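Is the Irero desktop teardown kit worth it for a small refurb shop?

Asked by Zahira Sembiring, Thu 10 January

We take in office desktops by the pallet, mostly Dell towers that some insurance company got tired of, and pull the memory, processors, drives and power supplies for resale. The work is dull and the people who do it are leaving me for jobs with windows. So I've been looking at the Irero kit, the one Guvov resells with the arm, the gripper, the slatted base and a year of their software. They let me have an afternoon with one at their demo room.

Sales pitch was what you'd expect. The software comes with 1352 "recognized chassis layouts," and I'd like to meet the person who recognized them. The demo fellow was pleasant and kept saying "in production you would of course tune this." I have noticed that "of course" is where the invoice lives.

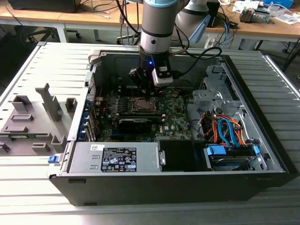
Gripper over the open CPU socket, tower on its side on the slatted base.

My worry is the small stuff. Our towers don't arrive clean. They arrive with zip ties, stickers over the screws and whatever routing the last tech thought was funny. The drive bays are where my own people slow down, because the cables go everywhere, and I couldn't get a straight reply on whether the kit handles those or just parks and waits for a human. Has anyone run one of these past the honeymoon? I don't need it to be brilliant. I need it to be less trouble than Craig on the night shift, and I'm leaving that bar where it is.

Posted by Zsófia Hegedűs

We've had one since November, second bench from the door. Short version: good at processors and memory, passable at drives that sit in plastic caddies, hopeless at anything with a cable in front of it.

Longer version. The layout library matters less than they let on. What it wants is for the tower to be in the same place every time, so budget for a stop or a fixture bolted into the slots of the base. Ours is two pieces of angle and some rubber feet and it did more for us than the last 4 software updates. Until we made it, the arm would come down over the board, think about its life, and ask for help.

With the tower fixed in place it takes 90 seconds to lift a processor, provided the cooler is already off. Read that part twice. The cooler is yours. So is the side panel, and so is every connector. We have one person prepping for the arm and doing the cables by hand while it works, and she gets through more machines than two people used to. She also talks to it, which I've decided is none of my business.

Things to ask Guvov before you sign:

What the gripper pads cost and how often they expect you to buy them. We were told "rarely." We are on our third set.

Whether the year of software starts on delivery or on the day it runs. Ours started on delivery and then sat in a crate waiting for an electrician.

Whether error 1551 has been fixed. It means "socket not confirmed" and the cure is to move your overhead lamp. I wish I were making that up.

Would I buy it again? Yes, used, from somebody who gave up on it.

Posted by Fanthorpe

get a electric screwdriver and pay your people more

Posted by sinaga_bench

Agree with Zsófia on the fixture. I'd add that if your volume is really pallets of mixed brands you will hate it, but if it's mostly one family of towers it settles down. Ask Guvov for a trial on your own machines, dirty ones, stickers and all, at your place. They offered us up to two weeks once we stopped returning their calls. Keep Craig on until it's over.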